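In praise of the shelf that isn't for anything

I have been thinking about shelves, which is the sort of thing you can do at my time of life without anybody worrying about you, and I have come round to the view that every home ought to have one that has been given no job at all.

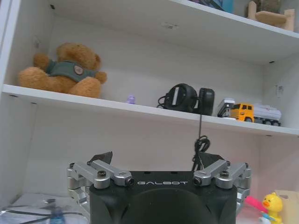
My own education in the matter began when we moved to the flat in Plekness, years ago now, with far more belongings than walls. I was a great believer in systems then. I had read a book on household order (borrowed, and returned late, which tells you how well it took) and I went at the unpacking with a pencil behind my ear and a roll of labels. Books here, paperwork there, things with plugs in a box by the door. By teatime on the second day I was pleased with myself, and I remained pleased for perhaps a fortnight.

After that the flat began to leak. A toy that had been promised a basket would be found on the stairs. The good scissors took to living on the bread bin. Headphones went everywhere, as headphones do, with their cable trailing after them over the front of whatever they had last been put down on, and picking up a knot on the way. I would tidy them into the box by the door and they would be out again by supper. It seemed to me at the time like a failure of character, mostly other people's.

What I had left out of the system, I think, was the ordinary business of putting a thing down. We talk about putting things away as if it were the only respectable end to using them, but most of what we handle in a day is only between one use and the next. A teddy bear in a waistcoat may be wanted again before bedtime. A little purple figure the height of a thumb joint is in the middle of some long story and its owner will be back. If you put these things away properly you have interrupted somebody, and if you leave them on the floor you will tread on them, and the figure in particular will let you know about it.

So there wants to be a landing place. Ours, when we finally gave in to it, was a plain white unit of the sort with rows of little holes for the pegs, so that you can move the boards up and down. I bought it second-hand from a lady over in Gradorbridge who was asking £60 and took less, and it came home in 2 trips with the back seats folded down. I had meant it for files. I put up 4 shelves, very level, and then for one reason and another the files never came out of their crate, and before the month was out the middle shelf had a bear on it.

I have grown fond of white shelving, I must say, although I was sniffy about it to begin with. I had wanted something dark and serious, like the dresser my grandmother had, with a smell of polish and a drawer that stuck. But a plain pale back shows off whatever you put in front of it. A brown bear against dark oak is a sort of shadow, whereas a brown bear against white looks as if he has been given a room of his own. It scuffs, of course. Every toy leaves its small grey signature on the back panel, and for a while I went round with a damp cloth and a pot of Zidora cream cleaner, up to 30 minutes at a time, getting very cross. I have stopped doing that. The marks are faint, and I am not expecting an inspection.

People with beautiful houses will tell you that a shelf needs composing. There was a piece in Riis, the homes magazine my dentist keeps in the waiting room, which said that objects should be grouped by tone and that one should leave a third of the surface bare. I dare say it is good advice. But I notice that the shelves in those photographs never have a cable hanging off them, and I do find myself wondering where those people keep the things they are using.

I like a shelf with some evidence on it. I like to go past in the morning and see who has been listening to something and who has been playing, and whether the bear has toppled over on to his side again, as he is inclined to. He gets sat up by whoever goes by, or he doesn't. Once in a while, when the muddle reaches the point of things falling off, I clear the lot and give the board a wipe, and for an evening it looks very smart indeed – and rather lonely, to my eye.

The files, by the way, are still in their crate. I did label it.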